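Rustent hand gripper, reviewed after a summer of collecting

Posted 2022-09-03 by Yuxi Fan

I've had the Rustent since July, and I've been meaning to write it up for ages, so put the kettle on! We use ours to gather examples for a learning system that is meant to pick up small household things and put them down again where you'd want them. You hold the tool, you squeeze, you do the job yourself, and the recording becomes one more lesson for the model. My goal was 3,000 good ones, and on a happy day I get through 50 before lunch.

First, the comfort. The older Drirkholm I learned on was a lovely thing but heavy in front, and my wrist let me know about it by the evening. The Rustent sits further back in the hand (bless whoever thought of that), and the squeeze is light enough that I can keep going for a good long stretch.

The ribbed blue pads are my favorite part. They hold bottle caps and slick little boxes far better than the smooth ones did, and I've only had to replace one pair.

Setting up is cheap and cheerful. A shallow cardboard tray, some caps, a few small boxes, any old cloth underneath, and off you go. 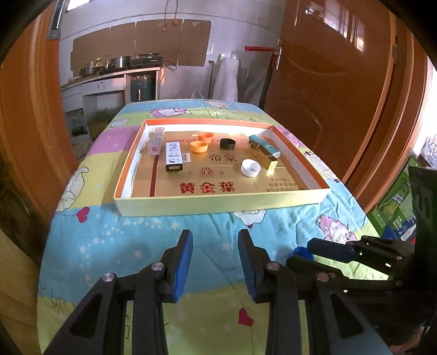

I do move everything between takes, and I'd urge you to as well, even when you're tired. Mirsad Matić trained on my first batch and the model had learned my habits much better than it had learned the objects!

Now the grumbles. The trigger spring squeaks, and the manual skips calibration almost entirely, so my first 22 recordings went in the trash. Spare pads took 18 days to come. I'd still buy it again, and I'd order the extra pads on the same day.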